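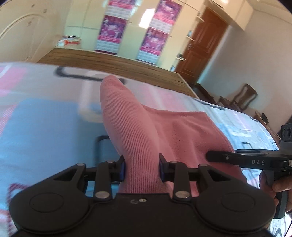 # Grulel Ribbed Knit Top, Salmon Pink

The Grulel Ribbed Knit Top is part of the Sasto Basics range and is supplied to residences, guest houses and uniform stores. It is a pull-on garment with a wide, shallow neckline. Fine ribs run the length of the fabric. When the top is folded narrow, the ribs lie parallel to the long edge of the fold and serve as a guide for keeping it straight.

The top is made at the Lorente mill and finished at Erano, where each piece is checked for dropped stitches before packing. The current production run is limited to 2,000 pieces. Stock held at the Erano warehouse at the last count stood at 1,757 pieces. Customers who require a single dye lot for an entire order are asked to state this when ordering.

## Specifications

| Item | Detail |
|---|---|
| Product name | Grulel Ribbed Knit Top |
| Color | Salmon pink |
| Fabric | Fine ribbed knit |
| Neckline | Wide, shallow |
| Sizes | XS, S, M, L, XL |
| Units per carton | 5 |
| Storage | Folded or rolled; hangers are not advised |

Color may differ slightly between dye lots. Folded layers will look darker or lighter depending on the light in the room.

## Care

Wash in cool water with similar colors. Turn the garment inside out before washing and close any zippers on other items in the load. Do not use bleach. Dry flat, away from direct heat. If ironing is needed, use the lowest setting and place a thin cloth over the ribs.

Lint may be removed with a soft clothes brush, working along the ribs. Adhesive rollers can lift the surface of the yarn and are not covered by the Sasto fabric warranty.

## Folding and Storage

A made bed is a suitable surface for folding. The sheet should be pulled smooth first. Once folded, the top may be stored upright in a shallow drawer or stacked on a shelf. Stacks should be kept low enough that the bottom garment is not creased by the weight.

1. Spread the top flat on the bed with the neckline toward the far side. Smooth the body of the garment with an open hand, working from the center outward.

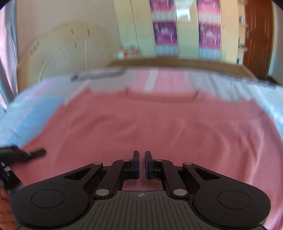
2. Fold each side in toward the center until the long edges meet. Lay the sleeves flat along the body.

3. Fold or roll the garment lengthwise into a narrow section, following the line of the ribs. Do not pull on the knit.

4. Place the finished piece in the drawer with the fold facing up.

## Ordering

Orders are accepted by the carton. Mixed sizes within a carton are available on orders of about 900 pieces or more. Smaller orders are filled in one size per carton.

Unworn garments may be returned to the Erano warehouse in their original carton. The dye lot number printed on the packing slip must be included with the return.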